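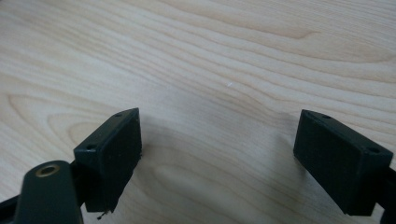 3.2 What people mean by a clear table

I went into this part of the study thinking it would be the easy bit. Everyone knows what a clear table is, right? Then I started reading the diaries, and by the end of the first evening I had filled a whole page with different meanings of the word "clear" and had to go make tea.

Some background first. The diaries came from 60 households in Laltby, each keeping notes for 7 weeks on whatever table they used most. We asked for one entry whenever the table got cleared, in their own words, and we ended up with 233 entries we could use (a few more were too water-stained to read, which I suppose is data of a kind). Zdislava Urban and I coded them separately and then argued over the ones we disagreed on, mostly in her kitchen, at a table that would not have passed anybody's definition.

The biggest group of entries treats clearing as moving. Mail goes to a chair, the chair gets pulled out for dinner, the mail goes to the stairs. One writer in the Momton Street flats called this "sending it on vacation," and I've been using the phrase ever since! These tables do get cleared, often daily, but the same pile comes back by morning.

A smaller group talks about the surface itself. These people wipe, and they write about the wood: the grain, the pale patch near the window, how nice it feels to run a hand across it before anything gets put down again. Light wood comes up a lot here. Several writers said crumbs and threads bother them more on a pale top than they did on an old dark one, so they wipe more often and then notice more to wipe. Figure 2 shows a light wooden tabletop with its grain running mostly side to side, the sort of surface these entries keep coming back to.

Then there are 6 households where things are allowed to stay. A fruit bowl, a candle, the pepper. For them the table is clear with those items on it, and taking them away would make it look like somebody was moving out. I had coded these as "partly cleared" at first. Zdislava objected, and she was right, so they now have their own category, which we named after Ivanyshyn's older work on resting places for household objects.

Figure 2. Light-colored wooden tabletop.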